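3.2. Reglas de preparación y validación de la celda

El protocolo descrito en esta sección se aplicó sin variaciones en los dos centros participantes, Dornbridge y Sollport, y se recoge íntegro en la guía interna Skellari (revisión de diciembre). La guía consta de 61 reglas agrupadas en 8 bloques. Se exponen aquí únicamente las que afectan a la manipulación bimanual sobre mesa; las relativas al almacenamiento de los registros y al control de versiones se tratan en la sección 4.

Delimitación del volumen de trabajo. Cada celda bimanual debe disponer de cerramiento lateral y posterior, con superficies mates y de color uniforme. La guía no fija un material para los paneles, pero excluye los acabados que produzcan reflejos especulares en las cámaras. La intersección entre los volúmenes alcanzables de ambos brazos se declara en el fichero de configuración antes de la primera sesión y no puede modificarse en caliente. Toda trayectoria que haga entrar a los dos efectores en dicha intersección se ejecuta a velocidad reducida, con independencia de la tarea.

Fijación y cableado. Las bases se atornillan a un elemento rígido común, de modo que la transformación entre brazos permanezca constante durante toda la campaña. Si una base se desmonta, la calibración extrínseca se considera caducada. Los cables de los efectores deben conservar un bucle de holgura suficiente para el recorrido completo de la muñeca, y se comprueba en las configuraciones extremas que ningún tramo quede entre eslabones. Esta comprobación es manual y la realizan dos personas: una mueve el brazo, la otra observa el cable.

Disposición de objetos. Se admiten en una misma celda objetos rígidos y deformables, siempre que la categoría de cada uno conste en la ficha de tarea. Los materiales planos (hojas sueltas, láminas translúcidas) reciben una categoría propia – «plano apilable» o «plano simple» – por la dificultad de segmentarlos sobre fondos veteados. No se exige alinear las pilas: un apilado irregular es válido si así lo indica la ficha. Los objetos de dimensiones reducidas pueden situarse fuera del alcance inmediato del efector, pero no fuera del volumen declarado.

Agarre de textiles. El tejido se sujeta con los dos dedos de la pinza y la fuerza se limita por corriente. La regla 20 establece que, en tejidos plegados, el operador debe registrar si la pinza toma una o varias capas, y que la segunda pinza no podrá aproximarse mientras ese campo permanezca vacío. Las vistas de muñeca son obligatorias en esta categoría, por ser la cámara fija insuficiente para distinguir pliegues próximos a los dedos.

La figura 2 recoge dos vistas de la celda, una de cámara fija y otra de muñeca.

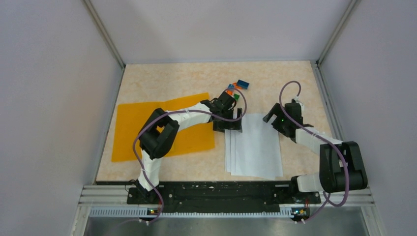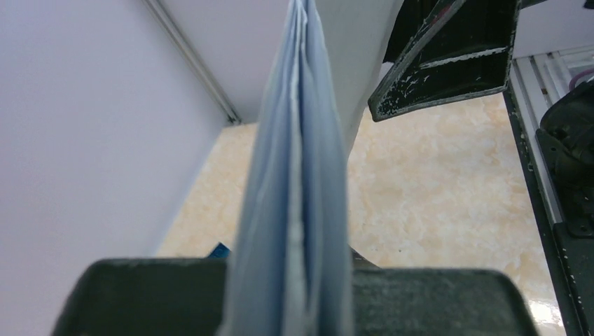 Figura 2. Celda bimanual sobre superficie beige veteada. Primera vista: ambos brazos sobre el raíl de montaje, con una lámina naranja, hojas blancas y bloques pequeños en la mesa. Segunda vista: tejido azul claro plegado entre los dedos de una pinza.

Xiao objetó, durante la revisión del protocolo, que la regla 20 traslada al operador una decisión que debería tomar el sistema. Según su comentario, el número de capas rara vez puede establecerse a simple vista en tejidos finos, y un campo obligatorio incentiva respuestas arbitrarias. Propuso sustituirlo por una estimación automática del espesor entre dedos, con un umbral por tipo de tejido, y reservar la anotación humana para los casos dudosos. Señaló además que la prohibición de aproximar la segunda pinza resulta excesiva cuando la tarea consiste, precisamente, en separar capas.

La propuesta se incorporó de forma parcial. El campo admite ahora el valor «indeterminado», que no bloquea la ejecución pero sí activa la velocidad reducida en todo el volumen, y no solo en la intersección. La estimación automática se descartó en esta campaña: la apertura medida por el codificador de la pinza presenta una holgura mecánica comparable al espesor de los tejidos más finos, y el umbral habría requerido una caracterización previa de cada pinza. En cuanto a las tareas de separación, se tramitan como excepción documentada, con vigencia limitada a una sesión.

Limpieza y desgaste. La presencia de polvo, rozaduras o pérdida de acabado en dedos y carcasas no invalida una sesión, salvo que altere la superficie de contacto. El criterio es funcional: se ejecuta un agarre de referencia sobre una probeta rígida y se admite un desplazamiento de hasta 2 mm respecto a la posición nominal. Si se supera ese valor, los dedos se sustituyen y el agarre se repite antes de reanudar la tarea. Dornbridge aplicó esta verificación al inicio de cada sesión; Sollport, también al cierre, diferencia que se tiene en cuenta al comparar las tasas de incidencias de la sección 5.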